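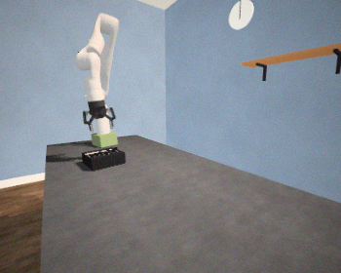
Thu 24 September

I spent most of this week replacing the reset logic in Pleletti, the small task runner I keep on top of the simulator. The old version moved the arm to its home pose, respawned the props and started the next episode on the following tick. That was fine for blocks. It is not fine for anything with prismatic joints, because the joints come back at whatever position the config gives them but keep the velocity from the previous run. On a slider with low damping that is enough to shift the knob before the policy has issued a command.

The new reset has an explicit order: zero the velocities, write the positions, step physics 72 times with the controller holding, then read the joint states back and compare. If a slider has moved more than the tolerance, the episode is thrown out and logged with its seed. I ran 900 resets overnight and 13 were thrown out, all with a knob placed close to an end stop. My guess is contact between the knob and the stop geometry. I have not confirmed it.

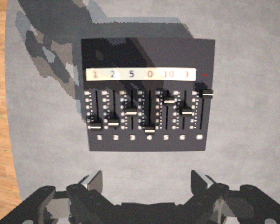 Fader panel from above, knobs at mixed heights.

Perception is the weaker half. The slider estimator works on an overhead crop and fits one line per slot, then looks for the bright top edge of the knob along that line. It does well under flat light. With the arm's shadow over the upper part of the panel the threshold picks the wrong edge, and the indicator lights next to each slot make matters worse, being the brightest small things in the crop. I now normalize each column separately and mask the lights using the panel model. Error dropped enough that the planner stopped asking for moves of zero length.

I also changed what the planner gets. It used to receive a single number per slider. It now receives a number and a spread, and if the spread is too wide it asks for another look from a different arm pose before committing to a grasp.

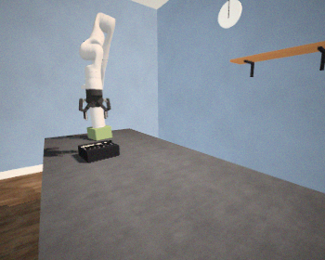

Xiaoyan Feng wrote that the second look should not be the planner's job at all: put it in the estimator, let it return "not ready", and keep the planner free of camera logic. I see the point. The trouble is that the estimator has no idea where the arm can go, and I would have to pass it the kinematics.

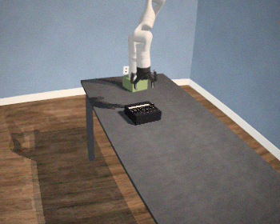

Collision margins are next. Pleletti inflates every link by the same amount, which wastes reach near the wrist and is still too thin at the elbow. With the open gripper held just over the tabletop near the back edge, as it is now, a uniform margin reports contact with the table and the planner refuses to start. I have a branch with per-link margins read from a table, and it plans out of that pose without complaint. It also breaks 5 of the old regression tests, two of which I think were wrong to begin with.

The branch stays unmerged until I have been through the other three.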